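# Vangate upholstery extractor, two seasons in

Bought new, used on one sofa, four dining chairs, a car interior and more stair carpet than I want to remember. The Vangate is a small corded spot extractor: clean tank, dirty tank, pump, vacuum motor, hose, hand tool. It sprays, you scrub, it pulls the liquid back out. My previous machine was a Mundarov, and most of the comparisons below are with that.

## Setup

There is very little to do. The hose comes fixed to the body and the hand tool clicks on at the other end. The clean tank holds 44 ounces to the fill line, and the line is molded into the plastic where you can see it. On the Mundarov it was a sticker, and the sticker came off in the second month.

The manual runs to 10 pages, of which 2 are useful. The dilution table is on the back cover. Use it. The cap of the sample bottle looks like a measuring cap and is larger than the dose in the table, so a full cap gives you a stiff foam in the dirty tank and a sticky residue in the fabric.

## Cleaning performance

I tested on three kinds of stain.

**Coffee on a cotton blend seat.** Gone after two passes with warm water and the standard dose. A faint ring came back overnight, and a third pass with plain water removed it.

**Cooking oil on a polyester cushion.** Poor. The machine moves water, and water does not do much for oil. I put dish soap on the spot first, left it for ten minutes, worked it in with a soft brush, then extracted. That got most of it. The Enriquez enzyme spray, which Jocelyn Bautista recommended to me for pet messes, made no difference on oil.

**Dried mud on stair carpet.** Good, provided you vacuum first. Skip that and you make more mud.

Suction is the strong point. After extraction the cushion was damp to the touch and dry by the next morning with the window open. The same cushion after the Mundarov took most of a day longer. Slow, overlapping pulls with the nozzle flat do the work. If you tilt it, you lose the seal along one edge and leave a wet stripe.

## Noise and handling

It is loud. My neighbor Ho-yin Kao asked whether I was sanding something. The pitch is higher than that of a normal vacuum and I wear ear protection on longer jobs.

The hose is stiff when cold and holds its coil – run warm water through it before starting and it relaxes. The power cord is long enough for one room. The cord wrap is two fixed hooks, so the cord has to be unwound by hand every time. A rotating hook would fix this.

Trigger force is moderate. Fares Sayegh borrowed the machine for his car seats and reported a sore finger after the second row. I had the same on the stairs.

## Tanks and upkeep

The dirty tank opens from the top and the opening is wide enough for a hand. There is a float inside that shuts off suction when the tank is full. Hair collects around it. Check it after every use, or suction drops and you will go looking for the fault in the hose.

Rinse routine:

1. Empty both tanks.
2. Run a cup of clean water through the sprayer.
3. Pull the nozzle cover and rinse it under the tap.
4. Leave the tanks off and open until dry.

I missed step four once and the smell lasted a week. A spoonful of white vinegar in warm water cleared it. 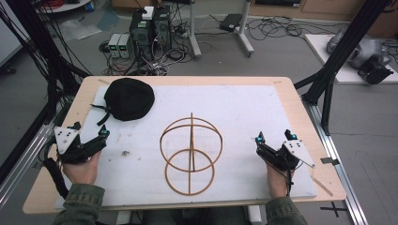
## Parts and repairs

The nozzle cover cracked in October, at the left tab. A replacement is listed as part 676 and Warnance had it in stock. It fitted without force. The new one has a slightly thicker tab, so I assume mine was not the first to go.

Tank seals are also sold separately. The pump is not, and the body is closed with security screws. A failed pump outside the warranty period therefore means a new machine, and I count that against it.

## Verdict

Buy it for water-based stains on fabric and short carpet. For oil, you still need a pre-treatment, and for a whole room of carpet you should rent a full-size machine. I would choose it again over the Mundarov on suction and drying time alone, and I keep a spare nozzle cover in the drawer.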